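Small Parts, Small Boxes, and a Shiny Board to Sort Them On

I have a drawer in the workshop that I used to call the rattle drawer. You pulled it open and everything in it rolled to the back, and whatever you wanted (a shelf peg, a drill bit, that one odd little bushing) had gone with it. Last winter I finally emptied the whole thing out and started over, and a few of you wrote to ask how I did it, so I've put it all on one page.

First, the sorting. Don't sort into the boxes right away! I did that the first time and ended up changing my mind so often that half the boxes had three kinds of things in them. Tip everything out onto a big flat surface, push it into piles, walk away, have a coffee, and come back. Some of the piles will look silly to you by then. I had one pile for brass things and another for screws, and of course there were brass screws in both.

The surface matters more than I expected. My old bench top is so scratched and gray that a small screw just disappears into it. A smooth varnished board is much nicer – things slide easily, you can sweep a pile across with the edge of a card, and you can feel a stray washer under your palm. I bought mine as an offcut from the Wendcombe lumber yard and gave it three coats of varnish on the back porch in November, when it was much too cold for varnish. It took forever to harden. Wait for a warm week if you can.

One grumble about gloss: it throws the light right back at you. If your lamp is directly overhead you get bright spots exactly where you're trying to look, and a shiny little peg sitting in one of them might as well be on the moon. Move the lamp off to one side and keep it low. Pale parts show up well on dark reddish wood, and for dark ones I put down a sheet of plain white paper.

Now the boxes. I've tried a lot of them, and the ones I reach for most are the little hinged plastic kind with a grid of holes in the bottom half and a clear lid. They were never meant for a workshop, I suspect, but anything thin that will stand on end is happy in there.
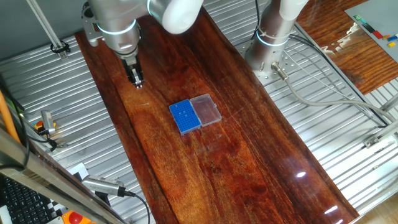 Page last changed: Friday, May 4, 2018

A blue box with pegs in it is easy to spot on a brown board, and I'd go for a strong color every time if you have the choice. Clear boxes are fine on a shelf but they vanish on a crowded bench. With a colored bottom and a clear lid you get a bit of both, and you can see what's inside when it's shut.

A few things I've learned about using them:

Lay the lid all the way back before you start filling. If it's only half open, your sleeve will catch it sooner or later and the whole box goes over. I've picked 36 pegs out of a floor crack with tweezers, so please take my word for it.

Start in the middle of the grid and work outward. Your fingers need room, and if you fill one edge first you'll be fighting the side of the box for every piece after that.

Try one piece in one hole before you commit. It should drop in and come out again without a tug. If it's tight, don't force it, find a different box. If it's very loose, a scrap of thin foam inside the lid stops it hopping out when you carry it.

Keep one kind of thing per box. I know it looks wasteful when there are only a few pieces in there and a whole field of empty holes! But you'll buy more, or find more, and then there's a place waiting.

Label the end and the lid both. I use masking tape and a soft pencil, and I write the size in big numbers. Fancy labels from the Drernico label maker looked wonderful for a month and then curled up in the damp.

For the drawer itself, I lined the bottom with ribbed rubber matting so the boxes stay put. Mine holds 16 of them in a single layer, and I've made a rule that nothing gets stacked. If a box won't fit, something else has to leave.

Washing is simple enough – warm water, a drop of dish soap, an old toothbrush for the holes. Then turn the box upside down on a towel overnight. Water sits in those little holes much longer than you'd think, and steel parts will rust if you're in a hurry. I lost a nice set of fine drill bits that way and I'm still a bit sore about it.

Next I want to tackle the nail jars. There's one on the top shelf with a Furport Hardware sticker that says 2,000 tacks, and I don't believe I've used a dozen.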